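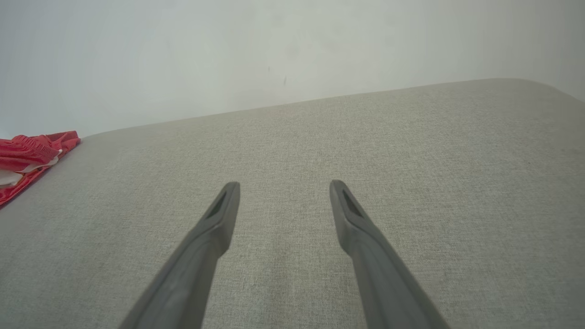 Section 4. Mounting the Luvano dash camera and running the cable

Before you start, park the car on level ground, switch off the ignition and wait until the radio display goes dark. Put the small parts from the bag on a piece of fabric, with a wide free space in the middle, like the bare fabric between the two gray fingers in the photo. The clips are dark and they disappear easily between the seats.

You need the camera, the Brurneck fuse adapter, the 400 cm cable, the plastic pry tool and a soft cloth.

1. Clean the inside of the windshield behind the mirror. Let it dry completely.

2. Hold the camera against the glass without removing the film. Check that it does not cover the rain sensor.

3. Remove the film and press the mount firmly to the glass. Do not hang the camera on it yet.

4. Push the cable under the edge of the headliner, from the mirror to the passenger side. Use your fingers where it is possible. The pry tool is only for tight places.
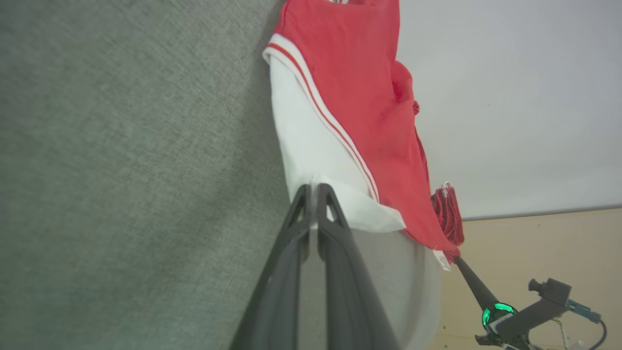
Fig. 4-2. White cloth pinched between the gripper tips.

5. Open the rubber seal at the door pillar and lead the cable down behind it.

CAUTION: If your car has a curtain airbag, the cable must pass behind the airbag and never in front of it. If you are not sure where the airbag is, ask a workshop to do this step.

6. Bring the cable to the fuse box. Fasten it every hand width with the clips, so that it does not make noise while driving.

7. Choose a fuse position which has power only when the ignition is on. Insert the Brurneck adapter with the 2 A fuse from the bag.
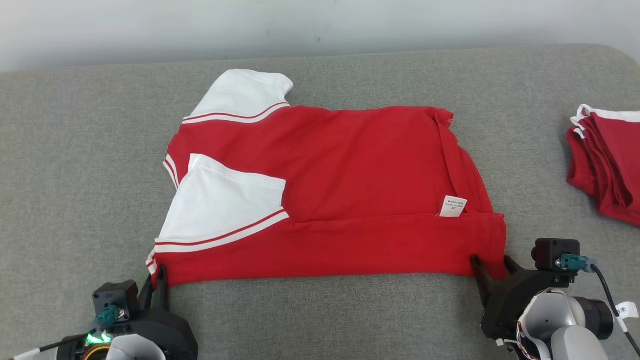 8. Connect the black wire to a metal bolt of the body. Painted bolts do not give good contact.

9. Hang the camera on the mount, plug in the cable and turn on the ignition. The lamp must become green. If it stays red, turn off the ignition and check steps 7 and 8 again.

Note: For the parking mode you need the Gilani battery module, order number 947. It has its own instructions and is connected in a different way.

Continue with Section 5, Setting the picture angle.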